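Search this site Go Advanced search

A day at Volholm: how to teach a machine to tidy up
25 May 2023
By Ursina Schnyder

I had been promised robots. The invitation from Wyss used the word four times, and I had put on sensible shoes in case one ran over my foot. What I got at the Volholm site was a kitchen, a biscuit and a long morning of watching grown adults put things in a box.

The project is called Jekow, and its aim is to have an arm unpack and sort household goods without being told where each of them is. To learn this it needs examples, and the examples come from people. You hold a gripper by its handle, you squeeze, you pick something up, you put it down somewhere sensible. A camera on the tool records the lot. Then you do it again. The target for the summer is 700 usable recordings per person, and the word "usable" is doing a good deal of work. 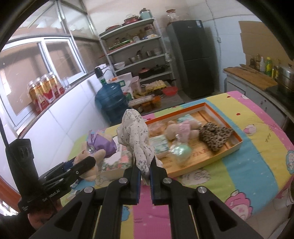
My guide had a pleasant way of saying "again" that I imagine wears thin by August. Soft things are the trouble, she said. A box has the decency to stay the same shape from one attempt to the next, while anything made of cloth has its own ideas, and the system needs to see a great many of those ideas before it stops being surprised. Hesitations are thrown out. So are drops, unless it is a day for collecting drops, when apparently everybody's technique becomes faultless.

I was given a turn. The tool is heavier than it looks and my wrist had opinions after 17 goes, of which they kept a number that my guide was too polite to tell me. She did say that beginners look at their hand when they should be looking at the thing they want. I have been told the same about tennis.

The running total was written on a whiteboard by the door: 955 at coffee, 1,009 when we broke for lunch. Someone had drawn a small cake next to the thousand, but I saw no cake.

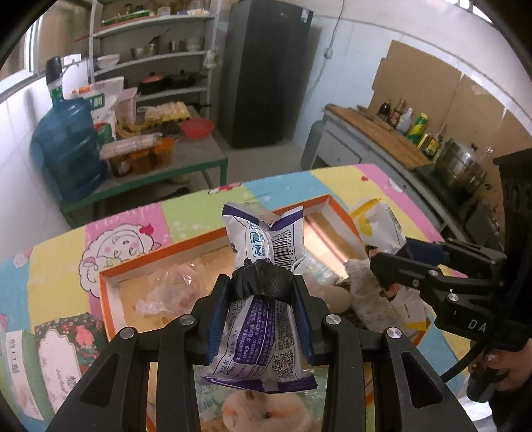 After lunch came packaging, which the team from Rerkard regards as the nastier half of the job. Rerkard supplies the software that lines up the recordings afterwards, and its people would plainly be happier if all shopping came in cubes. Packets bend and shine, and no two of them seem to want holding in the same place. A white and purple one was gripped upright, pinched in at the middle, while a second gripper came in from the side after something long, grey and fuzzy in the same box. I asked what the fuzzy thing was for. "Variety," I was told.

Two people working one box is harder than it sounds – there is a good deal of "after you" – and the pair at the table did it mostly in silence, like a couple who have been washing up together for years.

The trained arm itself was away being repaired. I took the shuttle back to the station at four and went home to a kitchen that no one had tidied.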